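From: Ekene Adeleke
To: household list
Subject: Re: Towels, how do you keep them soft and in order?

Dear all,

I am answering to Amarachi's message from last night, which I quote below in the parts I can say something about. Please excuse that it became long. I have been folding towels for other people for many years, first in the guest house and now in the laundry room of our building on the Paltov side, so I have more opinions on this than one person should have.

> Amarachi Usman wrote:
>
> I moved in December and I still have no system for the linen. My towels come
> out of the machine knotted together, the bath ones are stiff like cardboard,
> and the shelf is 90 cm wide and already full. Some of the old ones are losing
> threads at the edge. Do I cut these threads or do I throw the towel away?
> Also, is it worth paying for Flokora towels? The big set costs 3415 in the
> shop near me and I find this a lot of money for something to dry my feet.

I take the questions in the order that is easiest for me.

**The price first.** I know the Flokora set you mean. I had two of the hand towels from it and they were good, thick, and slow to dry on the rail. For a family I would not buy the set. Buy two bath towels, use them for a few months, and see if you still like them. In our laundry room the most common ones are from Kolev, which are thinner, and people complain less about them than about the thick ones. A thick towel needs a warm bathroom with a good window. If you don't have this, a medium one is the better choice even if the price is the same.

**Stiff towels.** In my experience it is too much detergent. I used to fill the cap to the line and now I use half of it, and I stopped with the softener completely. Softener makes the towel feel nice in the hand but afterwards it doesn't take the water so well. If yours are very stiff already, wash them once with no detergent at all, only warm water, and look at the water through the door. Mine made foam for the whole program, and I had put nothing in! That was all old soap.

Then shake every towel before you hang it. I mean really shake it, holding two corners, until it makes a noise like a flag. My mother did this on the balcony and I thought it was only a habit of hers, but the loops stand up again and the towel dries softer.

**Knotted in the machine.** You didn't write how full you load it. If it is packed to the top, the towels cannot move and they twist around each other. If there are only two long ones, they twist also. I put four or five pieces together with different sizes, and I don't mix them with sheets, because one sheet will swallow everything. For the spin, I keep our machine under its highest speed. The label says Dresach 606 and the manual is lost, so I can't tell you the exact number for each program.

When they come out twisted, please don't pull from one end like you are starting a boat. The loops catch and open. Put the whole thing on a table, find a corner, and turn it back against the twist with your hands. It takes one minute more.

**The shelf.** With 90 cm you have place for three piles next to each other if you fold the bath towels in three along the long side and then in half two times. The fold goes to the front, so you take one and the others stay where they are. Clean ones go at the bottom of the pile and you take from the top. In this way you use all of them and not always the same two.

For the small ones I don't use the shelf. I roll them and stand them in a basket, and for this a basket with holes is better than one with closed walls, so that air can come in. If your towels are even a little damp when they go in, a closed box will give them that smell, and then you must wash everything again.

**Rolling.** Since two people wrote to me about it the last time, I explain it again, more slowly. There are two things which people call rolling, and they are for different uses.

1. The flat roll, for storing. Fold the towel in three along the length, press the air out with your arm, and roll from the short side. Keep it loose. A hard roll leaves lines in the cloth and it doesn't dry in the middle.

2. The rope twist, for a small thin towel or a strip of an old one. You hold one end and turn the other until it becomes like a cord. I use it to tie a bundle together, and my sister uses it to keep her hair back when she washes her face. A pink one looks like this when it is twisted tight, with the crumpled tip at the bottom and a loose pink towel bunched up behind it:
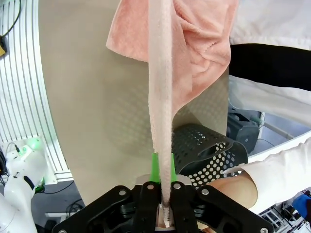

3. What I would not do is to store them as rope. A towel that stays twisted for weeks keeps the shape, and you will fight with it when you want to fold it flat.

**The threads.** You asked if you should cut or throw away. If it is one long loop that came out in the middle, cut it close to the cloth and forget it. Terry doesn't run like a stocking. If it is the edge, look at the hem. When the hem is still closed, cut the hanging threads and make one line with the sewing machine over the old one. When the hem is open for more than the length of your hand, I cut the whole side away, fold it two times and sew it new. The towel becomes smaller but it can live for years as a kitchen or foot towel.

The ones that are thin in the middle I cut to squares for the floor and the windows. We have had the same pile of squares since the year 2000 – not the same squares, of course, but the pile was never empty.

I have one question back. Does somebody know a good way to keep the colors? My red ones have become a tired orange and I wash them only at 40. I heard about vinegar, but the smell is difficult in a small room and I don't want to try it on everything at once.

Amarachi, if you want the folding shown by hand, I am in the laundry room most evenings after six. Bring one of the stiff ones with you.

Greetings,
Ekene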